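Budget for a small gripper cell to load boards, what do people forget?

Posted in: Workshop and Small Production > Equipment buying
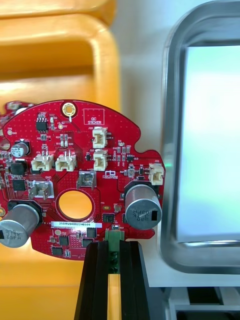

What should I put in the budget besides the arm and the gripper?

Put in the fingers, the fixtures, the cables, one spare of every part that touches the board, and the hours of the person who will teach the positions. In most small shops these together cost as much as the gripper, sometimes more.

That is the short version which my colleague gave me, and I would like to hear if others agree. We are a repair and test shop. We take control boards from a bin, show them to a light panel for checking, and then place them in a test fixture. Until now all is done by hand. My manager wants a number from me on Tuesday and he wants only one page.

My list at this moment: one used arm, one two-finger gripper from Jaidee, one wrist camera, a stand, and 143 dollars for each pair of custom fingers. The supplier Zarnow offers a service plan, but I do not know if it is necessary in the first year. Also I am not sure if we should hold the board by the connector or by the edge, and if this changes what I must buy.

Said Erraji

3 replies, sorted by oldest

Abdelghani Soliman

I did the same planning last April for our shop, so I can tell you how it went with us.

Decide first where you hold the board. A terminal block is a good place to grip because it is thick and has flat sides, but all the force goes into its solder joints. If the board carries big capacitors it is heavy on one side and it wants to turn in the fingers. Ask the board maker if they permit it, and ask in writing. When they say no, you need edge fingers with a small step, and these must be cut for every board outline. A board with round lobes has very little straight edge, so calculate two or three tries before you have a good finger.

My own lines, after the arm and the gripper:

Fingers, four pairs at your price of 143: 572
Static-safe pads and ground wiring: 189
Test fixture with guide pins: 1,177
Total: 1,938

I also wrote 30 hours for teaching and corrections. We used all of them in the first two weeks, and I had to ask for more, which was not a pleasant meeting. Write the hours on the same page as the money, otherwise your manager will think they are free.

About the service plan, I did not buy it. I bought a second set of cables. The cable at the wrist bends all day and ours was the first thing to fail.

One more point, the bin. If the boards lie in it without order, the camera must find them and this is a bigger project. We changed to trays with slots and removed one full line of software from the quotation.

clandeck_user

just get a Vatiditz kit, comes with everything

Said Erraji

Thank you Abdelghani, this is very useful. I have sent the question to the board maker about the terminal block. For the trays I had not thought of it, I will ask for a price tomorrow morning.

To the other reply: I looked at the kit, but the fingers in it open too little for our taller parts, and I did not find static-safe pads in the parts list. If you have used it with circuit boards please write which fingers you had.

Abdelghani, did you put the guide pins through the mounting holes or outside of the board? Our boards have a large hole in the center and I wonder if I can use this one for a pin.

Abdelghani Soliman

Outside for us, because our mounting holes had ground contact and I did not want metal pins rubbing there. For your center hole, look if the ring around it is plated. If it is, take a plastic pin and make it a little smaller than the hole, and let the outside guides do the exact positioning. Ask the price of the pins separately, our fixture shop had hidden them under "accessories".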